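Skastus Counter Practice Kit: rules for a robot arm in the kitchen
Reviewed 2 April 2019
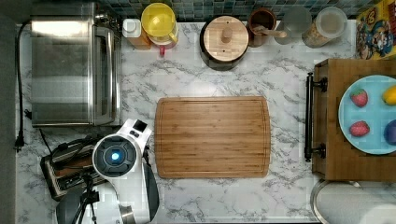
What is in the box

The Skastus kit is sold for people who work with a robot arm on a kitchen counter, at home or in a small lab. It has no electronics in it. For 1199 kronor you receive a booklet of 26 pages, a set of washable rule cards, a roll of removable marking tape, a plastic measuring strip and a pad of start sheets. I ordered it from Jernwood in January and have used it since then.

The booklet says on the first page that it is a guide to good practice and does not replace a risk assessment or the manual of the arm. I was glad to see this written so clearly, as some sellers let the customer believe otherwise.

The rules

There are 17 rules, one on each card. They are in the order in which you need them: before power, before motion, during motion, after stop. The text is short and the words are simple, which I appreciate as English is my third language.

The rule I use most is card 2, "Clear the middle first." The work area in the center of the counter must be free before the arm is switched on, and only the tool for the task may stay there. We keep just the bamboo cutting board in that place, with nothing on it. The things for the task, for us mostly strawberries and other fruit, wait on a plate at the side until the operator has signed the start sheet.

Card 5 is about what stands behind. Glass should be at the back of the counter and outside the reach of the arm. Our glass jars stand along the back, but so does a lot of other stuff, and when I measured with the strip I found that one jar was inside the reach. It is a small thing to correct and I had not thought about it before.

Card 6 is about cords. It wants every cord along an edge, and never across the path of the arm. The cord at the far left edge of our counter follows this rule, but the card says also that a plug should not lie on the work surface. So here we had to write "no" on the sheet.

Card 9 asks for 380 millimeters between the farthest reach of the arm and the nearest person. In a narrow kitchen this is difficult. The booklet gives no advice for a person who does not have so much space, only the sentence "choose another room." I think many buyers will skip this card, and a rule which is skipped makes the other rules weaker.

Tape, strip and sheets

The tape is good on stone and on painted wood. On tile it lets go at the corners after some days. It comes off without glue remains, also near the toaster oven where the counter gets warm. The measuring strip is too flexible and I went back to my own ruler.

The start sheets are the best part. One sheet takes two minutes. It asks who is the operator, who holds the stop button, what is on the counter, and which program is loaded. Refills are sold only by Skastus, and I would like to be allowed to copy them.

Compared with Sukholm

Before this I used the Sukholm wall poster, which is much cheaper. It has nice drawings, but it is made for factory cells with fences and says nothing about food, knives or hot appliances. The Skastus cards have a whole group for these: no knife in the gripper while a hand is over the counter, ovens off and cooled, fruit that was gripped is not eaten if the fingers were not cleaned the same day. The Nistor checklist also covers food, but I have only seen the older edition.

What I miss

Cabinet handles are not mentioned anywhere. A long bar handle is an easy thing for a gripper or a sleeve to get caught on, and most kitchens have several. I also miss a card about trash bins and other things on the floor where the operator walks.

My rating

Four of five. I recommend it for a group where more than one person runs the arm, for the sheets above all. If you work alone and have already written your own list, borrow the booklet and compare. The cards can be washed at 60 degrees, but the ring that holds them together rusts, so take it off first.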